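Loading the Upper Rack of a Dishwasher

Most cups that come out dirty were put in badly. The upper rack works when water from the spray arm under it can get inside every piece, so the job is mostly one of angle and space.

Scrape off food first. You don't need to rinse unless the machine will sit overnight. Pull the rack all the way out before you put anything in it.

Start with mugs and glasses. They go open end down, between the rows of tines and tilted a little so water runs off the base. A mug lying on its side will fill up and stay full. Leave a finger's width between glasses.

Plastic containers go up top, away from the heating element. Check the bottom for a dishwasher-safe mark. Stand lids on edge along the side of the rack, where they won't block the spray. Very light lids can flip over, so wedge them between two tines.
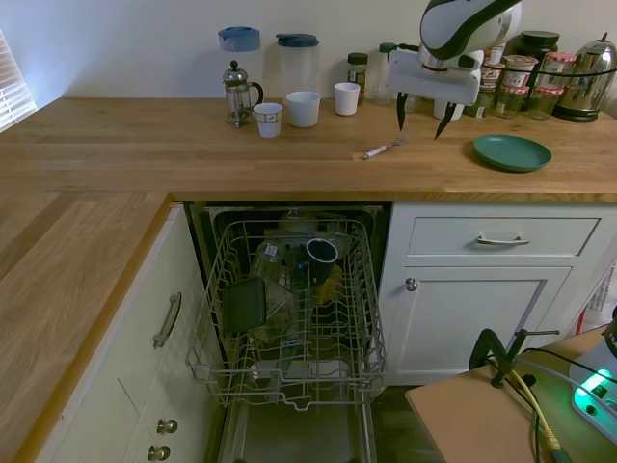
Small plates can go in the lower rack with the dinner plates, facing the center. Spoons and forks go in the basket, some handle up and some handle down so they don't nest. Our Nygård has a shallow basket and long spoons stick out the top, so I lay those flat in the upper rack.

Before you close the door, spin both spray arms by hand. If one hits something, move that piece. Add detergent, push the racks in and start the cycle. When it ends, open the door and wait 30 minutes before unloading, bottom rack first.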